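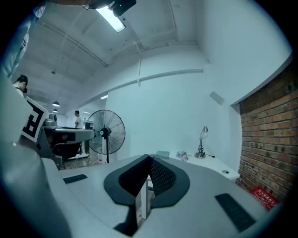 Sorting a shared workroom goes faster if you start with the walls and leave the furniture for later. Walk the room once with a pencil and note what has to stay within reach. Black and light gray parts, like the ones here, are hard to tell apart in a mixed bin, so give each color its own tray. Label the trays on the front, not the lid.

Home > Guides > Storage > Workrooms
Print this page | E-mail this page

Step 1. Clear one shelf completely and wipe it down. Let it dry before anything goes back.

Step 2. Sort by how often you use a thing. Daily items go between hip and shoulder height. Anything you touch once a year can go on top.

Step 3. Measure your deepest tray. Shelves 15 inches deep suit most of them. If yours are shallower, turn the trays sideways.

Step 4. Screw each shelf to the wall at 4 points. Drywall anchors are fine for light trays, but paint cans need a stud.

Step 5. Write a list of what is on each shelf and tape it inside the door. Raquel Quintela keeps hers in pencil and redoes it every January.

Leave one tray empty for things that turn up later. Check it on Sunday and put away whatever has landed there.

Contact Lallinley Guides | Copyright Lallinley | Back to top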